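Winda box taping set, data card

Version of Oct 28, 2026. Replaces the February release, which had wrong timestamps on the right wrist.

Summary

Winda is a two-arm build in the Mudside shared workshop. The arms are meant to close and tape cardboard boxes on a bench. This set holds the human demonstrations used to train the taping policy. It contains 277 episodes from 19 recording sessions, all made at one table.

Contents

Each episode has a head camera video, two wrist pose tracks and a text label for the task stage. Stages are: fold, hold, tape, press, release. Video and pose share one clock. Episodes shorter than 24 frames were removed.

Recording setup

Both wrists carry a black band with white marker blocks, and a white sensor module hangs below each band, trailing a thin black cable. The square markers are for pose. Tape is applied with a handheld dispenser. Tan cardboard boxes are closed first and then taped along the top seam.
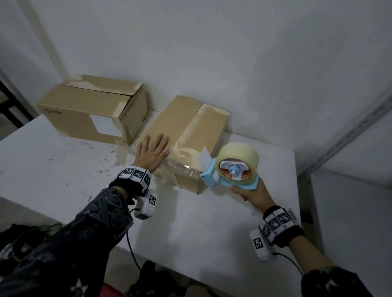
Wrist pose is solved from the markers when they are in view and from the module when they are not. The switch leaves a small jump in the track. The column src tells which source was used. Do not smooth across a change in src.

Calibration

Run the Šimek script before each session. It writes wrist_left.yaml and wrist_right.yaml. Old files are not compatible with the current bands. If a band slips, stop and calibrate again.

Known problems

Clear tape throws glare, and the depth estimate on taped seams is poor. Use the mask files in /glare.
Cables sometimes drag on a box. 84 episodes are flagged cable_touch.
The dispenser has no markers. Its pose is inferred from the right wrist and is wrong after a change of grip.
No force data.

Splits

train, val and test are divided by session. The test sessions use box sizes not found in train.

Use on the arms

The Danel retargeting module maps wrist pose to the arm flanges. Set the table height in danel.cfg before the first run. Keep the speed limit at its default until the hold stage runs clean without tape loaded.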